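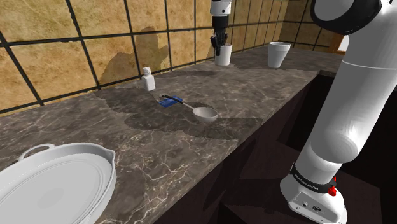
Govberg Stone Counter Sealer: Product Review

The Donnelly Housing Office tests household care products on behalf of its residents and publishes the results each quarter. The present review concerns the Govberg Stone Counter Sealer, sold in a 500 ml bottle with one cloth and a leaflet.

Application

The product was applied in three shared kitchens at the Bisetti building in December. The leaflet asks for a clean surface, a thin coat and a wait of 5 minutes before wiping. Staff found these steps easy to follow. The liquid spreads evenly and has a mild smell, although a window should be kept open during use. Two coats were needed near the sinks, a point on which the leaflet is silent.

Performance

Water and cooking oil wiped away cleanly for the length of the trial. Red wine left overnight produced a faint mark, which a second cleaning removed. Lemon juice dulled the finish on polished marble, and residents should not expect any sealer of this type to prevent such damage. Grout was also treated in one kitchen, with fair results — coffee splashes came off, but older stains remained.

Comparison

The Nonico sealer, reviewed previously, dries faster and costs less per bottle. It left streaks on darker stone, however, and had to be reapplied sooner. The Govberg bottle covered almost 332 square feet in a single coat.

Points for Improvement

The cap does not close firmly, and one bottle leaked in storage. The cloth supplied is too small for a full counter and sheds lint.

Assessment

The product is recommended for granite and for honed marble. Residents with polished marble should test a hidden area first. Bottles may be requested at the front desk.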